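Looking after records, players and headphones at home

Posted Jan 15, 2022 by Ingeborg Mühlbauer

Most of the questions we get at Flirska are about sound that used to be good and has gone off. Nine times out of ten it is dirt. These are the jobs worth doing at home with things you already have in a drawer.

Dusting a record

Use a carbon fibre brush on a dry record before every play. Let the platter turn, rest the bristles lightly across the grooves for two turns, then draw the brush slowly towards the outer edge and lift it away. Don't press. Wipe the brush on its own handle guard and not with your fingers, as skin grease ends up on the next side you play.

Washing a record

Second-hand records usually need washing once when they come into the house and not again for a long time. Mix distilled water with one small drop of plain washing-up liquid in a bowl. Tap water leaves limescale in the grooves in hard-water areas. Dampen a microfibre cloth, keep it off the label, and follow the groove round. Go over it a second time with distilled water only, then stand the record in a clean dish rack until it is dry. Never use a hairdryer.

Shellac 78s are different. Alcohol dissolves them, so check any shop-bought cleaner before it goes near one.

The stylus

Brush from back to front only, in the direction the record travels. A side-to-side stroke can bend the cantilever, and a new one costs more than all the other things on this page. If the sound is fuzzy on every record, look at the tip with a magnifying glass. A ball of grey fluff is common. If it is clean and still fuzzy, it is probably worn.

Before you blame the stylus, check that the player is level. Put a small spirit level on the plinth in two directions and pack the low foot with card.

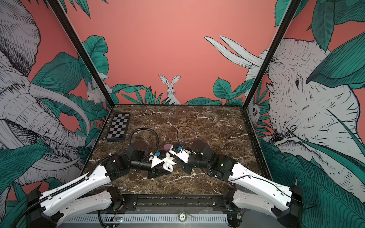
Two arms over the brown marble top.

Shelves and sleeves

Stand records upright, close together but loose enough to pull one out with two fingers. Leaning records warp. My own shelves hold 200 to a bay, and that is a heavy load, so fix the uprights to the wall. Keep them away from radiators and out of direct sun.

Paper inner sleeves shed dust. Swap them for lined ones as you go, starting with whatever you play most. Keep the old printed inners behind the record inside the outer cover, particularly if they have the lyrics on.

For price stickers, warm the sticker gently for a few seconds on a low heat and lift one corner with a fingernail. Lighter fluid on a cotton bud removes the glue from glossy covers. Leave matt covers alone or you will have a shiny patch.

Earbuds and headphones

Wax is the usual reason one side sounds quieter. Take off the rubber tips and wash them in warm soapy water. Leave them overnight on kitchen paper. Hold the bud with the mesh facing down and brush it with a dry, soft toothbrush so that the bits fall out and not in. 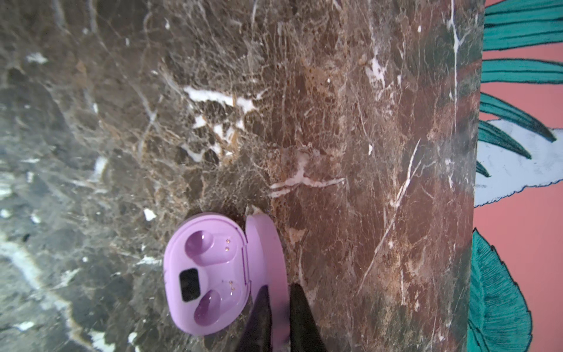 Ear pads on larger headphones want a barely damp cloth once a month. When the covering starts to flake there is nothing to be done but replace the pads. Most pull off and push back on. Coil the cable in loose loops and don't wrap it round the headband, which strains the wire just where it enters the cup.

CDs that skip

Wipe in straight lines from the centre hole to the rim, never in circles. A dab of non-gel toothpaste will take the edge off a light scratch on the playing side. It does nothing for damage on the label side, where the music is stored just under the print.

Cassettes

Clean the heads and the rubber roller after every 16 hours or so of playing, using a cotton bud and isopropyl alcohol. Wind a tape right through and back before playing it if it has been in the loft for years. Þórey Bech wrote in to say that a hexagonal pencil still fits the hub for taking up slack, and she is right, though some newer pencils are a touch too thin.

Next page: stopping speaker hum, and what to do with a box of old song sheets.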